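Project report: Unwanted opening of the gripper during tray work

Course: Applied Automation Project
Student: Raimo Ahonen
Group: Fendell
Submitted: Jul 3, 2023

1. Background

Our group had the task to make a robot arm move small food items in paper boxes from one tray to another. The arm and the two-finger gripper were already in the laboratory when we started. The control program, which we call Hileo, was written partly by the group before us and partly by us. My part of the work was the gripper: how it opens, how it closes, and what it does when something is not normal.

In May we had a fault which stopped our work for several days. The gripper opened by itself while it was holding a box above the table. The box fell on the edge of the tray and then on the floor. It was a light box and nobody was hurt, but my supervisor asked me to write this part of the project as a fault report, so the report is mostly about this fault and less about the normal operation.

2. What happened

The first time was in the afternoon, when we were running a long test. In the long test the arm takes a box, lifts it, waits a short time and puts it down in the other tray. The plan was 300 cycles without a person touching the controls. In cycle 48 the arm lifted the box correctly and started to move to the side. In the middle of this movement the fingers opened fully. The arm did not stop. It continued to the other tray, went down, made the opening movement again with nothing between the fingers, and went back for the next box.

I was sitting at the computer and Tilahun was standing on the other side of the table. He pressed the emergency stop. I want to write here that I did not react myself, because I was looking at the screen and on the screen everything was green. This is one of the things we changed later.

We repeated the long test on the next day with an empty box. The fault did not come before lunch. After lunch it came two times. In the whole week we recorded 13 unwanted openings. I wrote all of them in the laboratory notebook with the cycle number, the position of the arm and the load.

3. First ideas which were wrong

My first idea was that the box was too slippery. The pads on the fingers are soft and they collect dust and sugar, and I believed that the box was sliding out. I cleaned the pads with alcohol and made the closing force a little higher. The higher force made a mark on the box but the fault was the same. After this I understood that I had mixed two different things. When a box slides, the fingers stay closed or close more. In our case the fingers were open.

My second idea was the program. Hileo sends an open command only at the end of a movement, and I thought that maybe the old part of the program sent it also at a wrong moment. I added a line in the log for each command that goes to the gripper. When the next unwanted opening came, there was no open command in the log. I lost one and a half days with this, but the new log was useful afterwards.

My third idea was the power supply. We measured the voltage at the supply and it was correct all the time. Now I know that we measured at the wrong end of the cable.

4. Finding the cause

The notebook helped us. When I put the openings in a table by arm position, I saw that all except one were in the same part of the movement, where the wrist turns outwards before the arm goes to the second tray. The load made no difference. It also did not matter which tray was first.

We then moved the arm slowly by hand control to this position and stopped there. With the arm standing still I touched the gripper cable near the wrist and bent it gently. The gripper opened on the third try. (I had my other hand away from the fingers and Tilahun was holding the stop button.) We could repeat it several times.

The cable had been fastened too tightly behind the wrist with a plastic tie. Each time the wrist turned outwards, the cable was pulled at the connector. One conductor inside was almost broken. When it lost contact for a short moment, the gripper controller restarted. After a restart this gripper makes a reference movement, and the reference movement begins with full opening. So the gripper did exactly what it is made to do after power on, and the program did not know about it.

The log did not show the restart, because Hileo asked the gripper for its state only before and after each movement. The interruption was shorter than the movement. When the program asked again, the gripper answered that it was ready and had no error.

The one opening that was in a different position I cannot explain with certainty. It came when the arm was accelerating fast, and perhaps the cable was moving enough. I have left it in the table as not explained.

5. Safety consideration

With a small box of food the result is only a dirty floor. But I made a risk assessment with the form of our laboratory and there were two points which I had not thought of before.

The first point is the falling object. Our arm passes over the place where a person may put a hand to correct a box in the tray. If we change to a heavier or a hot product, an unwanted opening can injure somebody.

The second point is the reference movement itself. After full opening the fingers also close fully and then open again. If a person sees that the box has fallen and puts a hand between the fingers to check, the fingers can close on the hand without any command from the program. For me this was the more serious point. The person would believe that the gripper is waiting, and it is not.

6. Corrections

We replaced the cable with a new one and made a free loop at the wrist, so that it is not pulled in any position. The loop is fastened in two places with soft straps. We turned the wrist to both end positions and checked by hand that the cable can still move.

We changed the setting of the gripper so that it does not make the reference movement automatically. It now waits for a command from Hileo after each start. The command is given only when the arm is in the home position and the operator has confirmed it.

Hileo now asks the gripper for its state ten times in a second, also during movement. If there is no answer, or if the finger opening is different from the expected one, the arm stops and the screen becomes red with a message. We also added a sound, for the reason I described in section 2.

We moved the marked line on the floor further from the table. During the long test one person must watch the arm and another person may watch the screen. The same person may not do both.

7. Test after the corrections

We ran the long test again with 300 cycles and there was no unwanted opening. Then we continued over the following days until we had 2,000 cycles in total. The arm stopped two times. Both stops were because a box was not standing straight in the tray and the fingers closed on the corner, so the measured opening was different from the expected one. This was a correct stop, although it was annoying for us.

I also tested the fault on purpose. I disconnected the gripper plug during a slow movement, with an empty box. The arm stopped after a short distance and the fingers stayed where they were. I connected it again and the gripper waited. I repeated this at normal speed with the same result.

What we did not test is how the new cable will be after a longer time of use. Ganska, the workshop which made the cable for us, recommended to look at it every month. I wrote this in the maintenance list that hangs next to the cabinet.

8. Remarks for the next group

Please do not shorten the cable loop, even if it looks untidy. If you change the gripper to another type, read first what it does after power on, and test it with nothing between the fingers. The table of all openings is at the back of the notebook, and the old cable is in the drawer with a red label, if somebody wants to cut it and look inside. The log files are large, so copy them to the shared disk before you start a new long test.
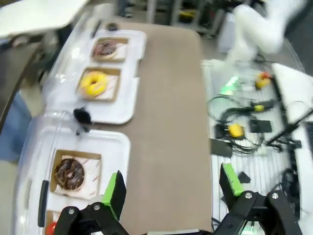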